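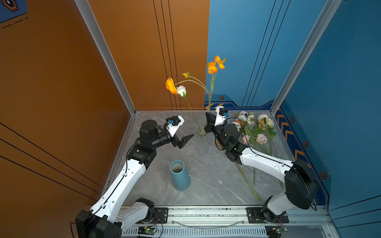 Poppies and the white one in the clear vase, teal vase still empty, pink pile waiting

Faux flowers in two vases — how do you stop poppies flopping??

posted by hallway_hydrangea
2024-08-14

Ok so quick background. I have a bunch of fake stems, all bought at different times, none of it matches on purpose. Orange poppies on long skinny stems, white roses, a big heap of pinks and whites (peony type and rose type, lots of leaves). Two vases. One clear frosted glass, the other a tall teal ceramic, straight sides, a bit narrower at one end.

Poppies look great for about a minute. Then one of them swings out to the side and hangs there like its tired. I turn it, it swings back. The others stay up high no problem. Same stems, same brand (Werby), same vase. Tried bending the wire, tried shoving it further down, tried crossing it behind the rose. Nope.

Other things I can't decide:

Do the pinks go in with the poppies or get the teal vase to themselves? My gut says seperate. My sister says one big one.

Is teal too much with orange? It's going on a console by the front door, walls there are plain cream.

Do I cut the stems. They're LONG. Scared to cut, can't uncut.

And what do you put in the bottom of a glass vase so it doesn't look like fake flowers standing in nothing. Don't want water, tried that with another bunch last November and the wire rusted, orange gunk all down the inside.

Budget is low, already spent 60 on the flowers and I'm not buying another vase. Thanks in advance, typing this on my lunch so sorry for the mess

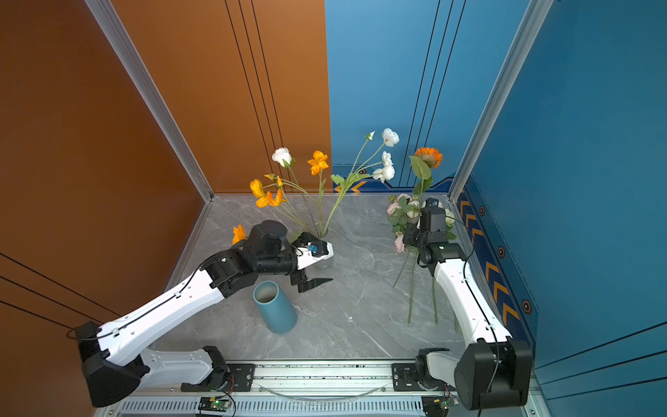 Maham Yousafzai
Pinks in the teal one, definitely. Ceramic hides the stems, so you can do whatever ugly thing you need to in there. Put your fussiest bunch in the vase people can't see into and the simple one in the glass.

On the flopping. It's the weight of the head vs how far up the vase is holding the stem. Poppy head on a thin wire, vase opening wider than the bunch, so the stem rolls till the heavy side is down. Shoving it deeper only helps if something down there grips it. What I do:

Lay all the poppies flat on a table, line up the heads how you want them. Stagger them, don't have them all at one height.

Tape the stems together low down, where the frosted part will hide it. Green floral tape, stretch it as you wrap or it won't stick to itself. Two wraps is plenty.

THEN bend the heads. Not before. Hold the stem with one hand just under the bend so you're not cranking on the flower, the heads pop off if you do that.

Drop the whole thing in as one bundle. Add the rose after, down through the middle, it works like a wedge.

If one still wants to roll, give the bottom of that stem a little hook, like a J, and hook it round the others. Ugly but it's below the frosting.

Also leave one hanging a bit! Real poppies do that. The droopy one is what makes it look not fake imo. Just make it droop toward the front, or over the rim, somewhere it looks like it meant to.

Cutting — don't cut yet. Fold the ends up first, live with it for a week, then cut if you still like the height. You need actual wire cutters, kitchen scissors will get a notch in them (ask me how I know). For the height I go with flowers one and a half times the vase, some people go double. The teal one is tall already so I'd keep the pinks fairly low and full, heads sitting close to the rim with a few leaves spilling over. Ball up some kraft paper and stuff it in first so they can't sink.

Colors: teal and orange are fine, they're nearly opposites. On cream it'll look good. The pink is the one I'd worry about next to orange, so that's another reason to split them. Put a bit of white in both and they'll look like a pair.

dorrit_k
Skip tape, get clear hair elastics. Storar sells a bag of 200 for cheap and you can move them up and down till it looks right. Tape leaves goo.

For the bottom of the glass, clear glass beads or just nothing. Frosted is forgiving. I wouldn't do sand, I did sand in an Ammann vase and it scratched up the inside and took me 30 minutes to rinse out.

Disagree about the pinks btw. One big orange blossom in with pink roses can look amazing, you just want it standing way up above everything so it reads as on purpose. Leave the poppies out of that one though. Too many different oranges.

postcardpam
just put them all in one vase and fluff them. mine have been like that for 13 years and they look fine, i dust them with a hair dryer on cool

hallway_hydrangea
Thank you all!! Ok so going to try the bundle thing tonight, have elastics in the bathroom drawer so those first and tape if they slip. Had no idea about the rose going in last, I've been putting it in first every single time.

Maham — the J hook, do you bend it before or after bundling? And does the kraft paper need to go right to the top or just halfway?

dorrit I do have one big orange one, gerbera-ish. Might stick it in with the pinks and see. Will leave the poppies alone.

Not cutting anything yet. Sister has been told.

Maham Yousafzai
Hook it after, once you know which one is rolling. Paper about two thirds up, and crumple it loose so the stems can push into it. If you pack it hard they just slide off to the sides. If the vase feels tippy put a few stones under the paper, I've got some from Utik in mine but driveway gravel is the same thing, just rinse it and let it dry all the way first or you're back to the rust.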